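**Stunau annual pass – is the upgrade still worth it?**

**wumbei_y**
Our family passes run out in April and the renewal email has the top tier at $519 each. Last time it was the one with parking included and no blackout dates. Now parking is a separate add-on and I can't work out from their page whether the evening sessions are in or out. Has anyone renewed and read the fine print?

**iara.ins**
Renewed last week. Evening sessions are in, except the ticketed ones at Halloween. Parking is $11 a visit if you book through the app and more at the gate. The 10 per cent off food is still there but doesn't cover the carts.

**CoasterEdem**
It isn't worth it any more unless you go more than once a month. We did the maths on the mid tier and came out ahead, even paying for parking every time. The only thing you lose is the school holiday fortnight, and I wouldn't go then anyway. The queue for the log flume was 100 minutes when I made that mistake.

**iara.ins**
That's fine if you don't have kids in school. The holidays are the only time we can go, so the mid tier is useless for us.

**CoasterEdem**
Fair enough. I'd still look at two-day tickets in your case.

**imahama**
We are a Stunau family too, but we go for half days. In at opening, do the river side first, home by lunch. The lockers near the old carousel have gone, by the way, so don't plan on leaving a bag there. The new ones are past the Pultura theatre and they only take cards.

I've also given up on buying drinks inside. We bring our own in the esky and have them at the picnic tables outside the gate. You can get your hand stamped and go back in.
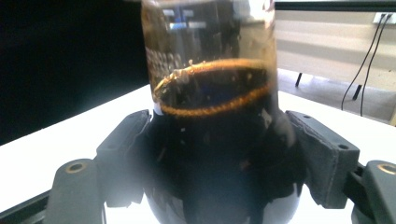
My usual, in a glass jar.

They do check bags on the way in and glass isn't allowed past the turnstiles, so it stays outside in the car.

**wumbei_y**
Didn't know about the hand stamp. Does it work at the north gate?

**imahama**
Main gate only. The north gate is exit only after 2 pm.

**E_Zakaria**
I have to disagree about the river side first. Everyone does that now. Go left to Cuvley Mountain and you'll get two rides in before the crowd turns up. The river boats load quickly all day, so leave those for later.

**imahama**
Cuvley doesn't open until half an hour after the gates, though. We stood at the rope with a cranky four-year-old.

**E_Zakaria**
That was the winter timetable. It opens with the rest of the park now.

**iara.ins**
It was late opening when we went as well, and that was this month. Check the app on the morning.

**wumbei_y**
Thanks all. I think we'll do the top tier for the kids and me, and my wife can get the mid one as she works most of the holidays anyway. Will ring them about the parking add-on, as the page says one thing and the email says another.

**CoasterEdem**
Let us know what they tell you. I got two different answers from chat.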